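Introducing a humanoid handling robot to a shared work area: a guide for supervisors

Applies to: Stelgate sites at Pustach and Tipoki
Section of the handbook: Changes to working practice
Last reviewed: December

Purpose of this guide

This guide sets out the steps a supervisor should follow when a humanoid handling robot is brought into an area where people already work. It covers the preparation of the area, the first weeks of operation, the daily handover routine and the changes to duties that follow. It does not cover installation or electrical work, which remain with Site Engineering.

The guide was written after the first introduction at Pustach, where two robots took over part of the parts-kitting work on the second floor. Supervisors at Tipoki should read it together with their own floor plan, as the layout of the two sites differs in several respects, notably the width of the aisles and the position of the goods lift.

Before you begin

You will need the following:

A current list of tasks for the area, agreed with the people who carry them out
The floor plan, marked with walking routes and fire exits
The signed risk assessment
A named lead operator and a named deputy for each shift
Access to the Fokovard scheduling screen

Do not set a start date until all of these are in place. At Pustach the start was put back twice because the deputy on the late shift had not been named, and the delay caused more irritation among staff than the robots themselves.

Step 1. Write down the work as it is done now

Spend at least two full shifts recording the tasks in the area. The written job descriptions will not be enough. In the kitting area at Pustach, the job description listed picking, checking and labelling. It left out the unstacking of trays that arrive upside down, the swapping of parts between kits when a line runs short, and the habit of keeping back a spare set of fixings for the morning shift. All of this work had to go somewhere once the robots arrived.

Ask each member of staff to read the record and correct it. Allow time for this within paid hours.

Step 2. Decide which tasks will move

Sort the recorded tasks into those that will pass to the robot, those that will stay with staff and those that will be shared. A shared task must have a clear point at which it changes hands. "The robot places the filled tray on the outgoing shelf; the operator checks and signs for it" is acceptable. "The operator helps where necessary" is not, and will be returned by Site Engineering.

Tasks which depend on judging the condition of a part should stay with staff. So should any task in which a customer's own instructions have to be read and interpreted.

Step 3. Tell people early, and tell them everything you know

Hold a meeting for each shift at least 49 days before the start date. State which duties will change, which will not, and what has not yet been decided. If a post is affected, the person in it must be told privately and before the meeting.

Staff will ask about hours and pay. At Stelgate, no one's basic pay is reduced as a result of a change made under this guide, and shift allowances are protected until the next yearly review. Print this statement and leave copies in the rest room. Questions that you cannot answer should be written down and answered in writing within the week.

Step 4. Prepare the floor

Mark the robot's working zone with yellow tape and the hand-over points with blue. Walking routes must stay clear of both. Where an aisle at Tipoki is too narrow to allow this, the walking route is to be moved, and the fire plan must be amended before any tape is laid.

Consider daylight when you position the work tables. Strong light from the windows makes it difficult for staff to read the status display from the far side of the area, and blinds should be tested at the brightest part of the day, normally between 11 am and 2 pm.

Step 5. Train the lead operators

Each lead operator and deputy completes the Fokovard course before the start date. The course covers starting and stopping the robot, reading its status, clearing a dropped item and calling for support. It is followed by supervised practice on the floor.

The part of the course that new operators find most useful is the hand check, carried out at the beginning of every shift. The procedure is as follows:

1. Confirm that the working zone is clear and that the robot is in hold.
2. Bring up the inspection position from the menu. The arm should come to rest with the hand open and the palm upward.
3. Look along each finger from the palm to the tip. Note any mark, grit or strand of packing material caught in a joint.
4. Look at the fasteners where the fingers meet the palm. Do not tighten a fastener yourself. Report it.
5. Sign the check sheet and release the hold.
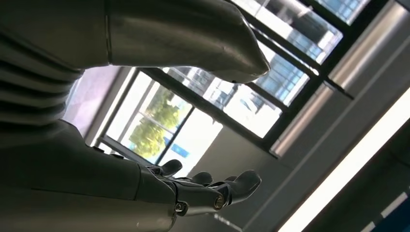 Alcides Paucar wrote in the operators' log that the hand check had changed how he thought of the job. He used to start the shift by filling trays and now started it by looking after the thing that filled them, and it had taken him some weeks to feel that this counted as work. He asked that the check be given its own line on the time sheet, so that it would not look like a slow start.

That request was accepted. The hand check, the end-of-shift clean and the handover note each have a separate line on the time sheet at both sites, and supervisors must not ask operators to carry them out before clocking on.

Step 6. Run the first weeks at a reduced rate

Set the daily target in the kitting area to 230 kits for the first four weeks. This is well below what the area produced by hand, and production planning must be told in advance so that other areas are not left short. The reduced target gives staff time to stop the robot when they are unsure, and to do so without feeling that they are letting the line down.

During this period:

Record every stop, whoever caused it and for whatever reason.
Do not use the number of stops to assess an individual.
Hold a short meeting at the end of each shift, no longer than fifteen minutes.
Keep at least one person in the area who can do the whole job by hand.

The last point continues after the first weeks. Manual kitting is to be practised by every operator for one shift each month. At Pustach a network fault put both robots out of use for most of a morning, and the kits went out on time only because the experienced staff still had the trays and lists in their old places.

Step 7. Raise the target by agreement

The full target for the kitting area is 609 kits a day. It may be reached in stages, each lasting no less than a week. Before each stage the supervisor and the lead operators review the record of stops and the number of kits returned with errors. If the lead operators on either shift object, the target stays where it is until the cause has been looked into.

What changes for the people in the area

Supervisors should be prepared for the following and should discuss them openly.

Less lifting. Operators at Pustach no longer carry full trays from the racks. Several have reported fewer aches in the shoulders and wrists. Those on light duties have been able to return to the area sooner.

More watching and more waiting. Some staff find this harder than the physical work. Rotate operators between the robot zone, the checking table and goods-in at least once in each half of the shift.

Less talk. Two people who used to pick side by side may now stand at opposite ends of the area. The end-of-shift meeting helps in part. At Pustach the break times of kitting and packing were also brought together at the staff's own suggestion — a small change, and one that has been kept.

New skills, and a question of grade. An operator who can run the hand check, read the fault list and train a colleague is doing different work from a picker. Lead operators are paid at the higher grade from the first day of duty. Deputies receive it for the shifts on which they act. Do not ask anyone to take on these duties informally.

Concern about what comes next. Some staff will see the first robot as the first of many. Do not offer assurances beyond those the company has given in writing. Share the plan for the area for the coming year, including the parts of it that are uncertain.

If something goes wrong

If an item is dropped inside the zone, place the robot in hold before anyone steps over the tape. If the robot stops and the status display shows a fault, the lead operator reads the fault code and follows the card kept at the checking table. If the code is not on the card, call Site Engineering and move to manual kitting.

Any contact between a person and the robot, however slight, is reported as an incident on the same shift. The robot stays in hold until the incident has been reviewed — including where the person concerned feels that no review is needed.

Records to keep

The signed task list from Step 1, with corrections
Notes of the shift meetings in Step 3 and the written answers to questions
Hand check sheets
The log of stops for the first weeks
Time sheets showing the separate lines for checks, cleaning and handover

Check sheets and logs are held in the supervisor's office and may be read by any member of staff in the area on request. Send comments on this guide to the site office at Pustach, marked for the next review.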